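14 shares · 3 comments

Practice board and white booth – December check, with comments

Checked by: Renu Saxena
Started: 9:15, Sunday, before the first group came in

I know this list has grown since the summer, and I do thank everyone who fills it in properly instead of ticking straight down the column. Please write something beside each line, even if it is only "fine." It helps whoever has the clipboard next!

1. Booth floor and walls – PASS
Wipe with the soft cloth, never the scouring side. I ran my hand along the seams and nothing caught. If you find a mark that won't lift, leave it and tell Lalit, who has the right cleaner at home.
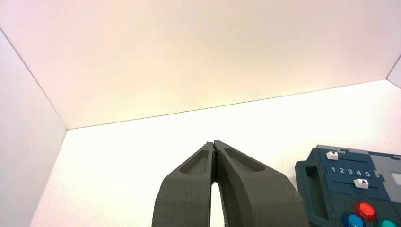
2. Lighting – PASS
Both lamps on, no flicker in the ten minutes I stood there (I had my tea with me, well outside the booth, before anyone writes in). The left lamp still buzzes a little when it is first switched on, so I have put it down for Umesh to look at.

3. Panel seams – PASS WITH COMMENT
Press gently along each jigsaw joint with your thumb. Everything sat flat except for one spot I could rock a tiny bit if I tried. I don't think it needs glue yet, and I would rather we didn't glue it at all if we ever want to swap a panel.

4. Toggle switches – PASS
Flick each one ten times and listen for a clean click. Leave the mounting nuts alone unless one is loose – they were overtightened last spring and we had quite a time getting them off.

5. Rotary knob – PASS WITH COMMENT
Turn through every number from 1 to 6 and back again. It moves nicely, perhaps a touch stiff on the way back. Small hands manage it, so I have left it as it is.

6. Plugs and wires – PASS
Look for cracked covers and any bare wire at the neck of the plug. Hold the plug, please, and don't tug on the wire.

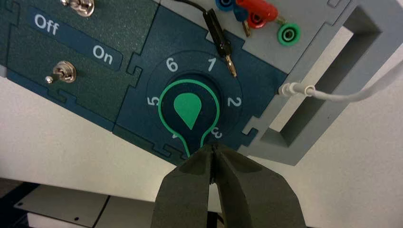 Items 3 to 6: switches, dial and black plug.

7. Sign-off – OPEN
Waiting on the lamp. Next check in January, and Jyoti has kindly said she will take it.

3 comments

Jyoti Tyagi: Happy to! Could we get a fresh cloth before then? Ours is nearly all holes.

Umesh Kandpal: Will bring a spare lamp on my next visit and swap it over.

Lalit Sengar: Cleaner is in the cupboard now, top shelf, 400 ml bottle. Please put it back there.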